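Black laundry, and how to fold it without losing your mind

Fri 13 September

The dark wash is my favorite load of the week, and I know how that sounds! Whites show every spot and colors have to be sorted, but a basket of black things all goes in together at 40 degrees and comes out looking like one big friendly lump. The fun starts when you try to work out what you've got. Is it a T-shirt? A pillowcase? One leg of somebody's leggings, inside out and wrapped around a dish towel?

Several readers wrote in after the July issue to ask how we handle the dark pile at the Zendcombe laundry room, so this month's household item is all about black cloth. Folds disappear in it, seams disappear in it, and the hem you are hunting for looks exactly like the wrinkle next to it. I love it anyway.

Start with the surface. A plain white top is the best thing you can give yourself, and it costs nothing if you already have one (an old white sheet thrown over the bed does the job beautifully). Against white, the outline of a dark piece jumps right out at you, and you can read the shape from its edge even when the middle tells you nothing. We had the wood-colored table from Renberg for ages and I can't believe how long I squinted at it.

Next, don't pat at the heap. Find any end at all, gather it in one grip, and then feel along for the far end and take hold of that too. Lift both and let the middle hang. A sagging piece sorts itself out wonderfully - the weight pulls the twists down and you start to see where the long side is. If it still looks like a ball, bring your two grips close together, let one go, and pick up again a little farther out. I usually need 3 tries with a big item and I've stopped minding.

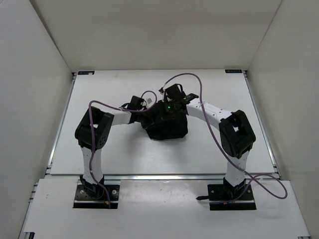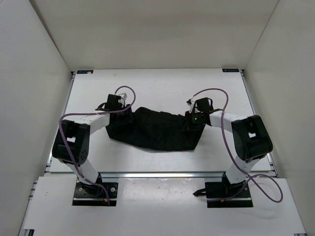 Black cloth on a white top, still crumpled in both.

Should I iron black cotton on the right side or the wrong side?
Turn it inside out and iron the wrong side, with the iron no hotter than the care label allows. Pressing the right side can leave shiny patches on dark cotton, and those are very hard to get rid of. If you have to touch up the front, lay a thin cotton cloth over it first.

Once the piece is open, lay it down and smooth from the center toward the edges with flat hands. Go with the long direction first, then across. I fold shirts in from the sides and then in half, and towels lengthwise and then over again, and the stack goes away with the fold facing out so I can pull one without toppling the rest. For the drawer I put a scrap of white cotton tape inside the neck of each black T-shirt, 2 stitches and done, and now I can tell front from back at six in the morning with the light off. Best little job I did all summer!

Lint deserves a word as well. Shake each piece hard before it gets anywhere near the table, and wipe the table down between loads. The Piltia roller that lives on our shelf is good for the last bits, though a damp hand swept in one direction works nearly as well on knits.

If you have a trick of your own for dark socks, please send it in. Mine are still in a bag marked "later," and the bag is getting full.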